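Lolbridge library to lend board games from next week
13 Dec 2022

Board games are joining the books at the Lolbridge public library. Starting next week anyone with a card can take home up to two games at a time, same as you would a DVD, and keep them for three weeks. No charge.

The library has 109 titles on the shelf so far. Most came out of a donation drive that ran since June, with the rest bought new using a grant from Flustusard, the packaging firm out on the Pritby road. Kids' games, card games, a few of the long strategy ones that eat a whole Saturday. Guessing games and word games are the biggest group by far.

Games will be kept on the second floor, by the large print section. Look for the green tape on the spine of the box. Checkout is at the main desk only for now, the self-serve machines can't read the game labels yet. Staff say that should be fixed in the new year.

What about missing pieces? Each box has a card taped inside the lid listing what should be in there. Borrowers are asked to check it before the game comes back. Lose a pawn or a die and there's no fine, the library keeps a drawer of spares. Lose the whole game and you pay replacement cost, same as a book.

The idea was borrowed from Pritby, where the branch library has been lending games for a couple of years. Games there went out roughly 3,000 times last year, according to figures handed out at Thursday's board meeting. Not bad for a branch that size. Lolbridge is hoping for less than that to start with but wouldn't say how much less.

Šťastný, the cafe across the street from the library, is getting in on it too. Show a library game at the counter any weekday afternoon and you can have a table for as long as you like, no minimum order. Coffee is still full price. The cafe has asked people to keep the bigger games to the back room, where the tables are wider.

Some grumbling at the meeting over shelf space. The games take up the bays where the old magazine back issues were, and a few regulars wanted to know where those went. They are in the basement and can be asked for at the desk, usually ready teh same day.

Donations are still being taken. Boxes should be complete or close to it, with the rules inside. No jigsaws please, the library has 100 of them already and nowhere to put more. Drop off at the main desk during open hours, not in the book return slot. A game left in there last month burst open and jammed the chute.

An open play night is planned for the first week the games are out, 6 to 8 pm in the meeting room. Drop in, no sign up. Kids under ten need a grown-up with them. Snacks provided, drinks with lids only.

Holds can be placed online or by phone. Renewals are allowed once, unless somebody else is waiting.
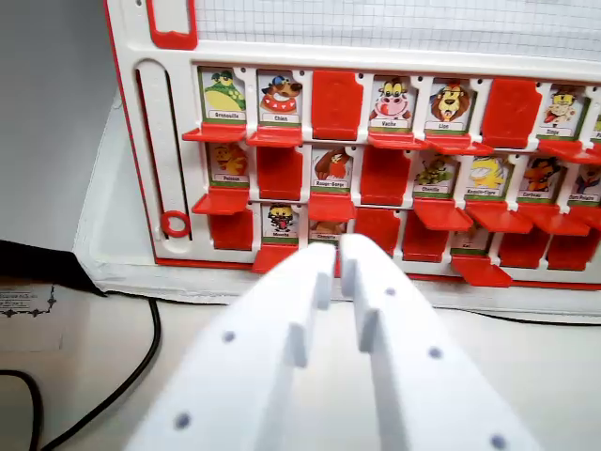 Can I return a Lolbridge game at the Pritby branch?
Not at the moment. Games have to go back to the main desk at Lolbridge, though books and DVDs can still be returned at either one.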